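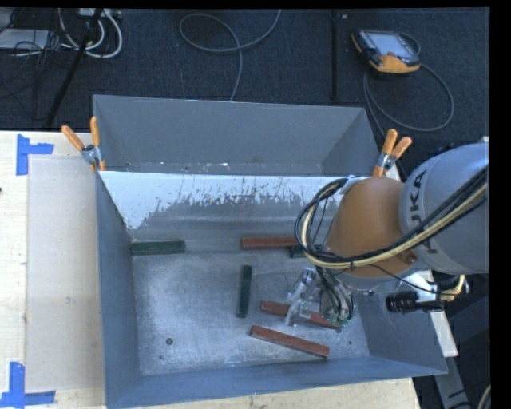 Holub cell notes, README

I keep these notes for the bin picking cell at Plasura, mostly so the next shift lead doesn't have to guess why we changed people's jobs in May. Before that, two people per shift lifted bars out of bins by hand, around 400 an hour between them. Now the KUKA reaches over the wall and goes after the green and reddish-brown bars one by one, and bars lying tight against the partition get their own label, "wall", in the log.

What's in here
picks.csv — 166 rows, one per attempt
survey.txt — what the crew told me, typed up as they said it

The lifting is gone and I'm glad — my back is too! But the job got lonelier, and 50 of the survey comments say so. We now rotate people through Kustari packing every two hours. Send fixes to me at the Padel desk, before 3 pm please.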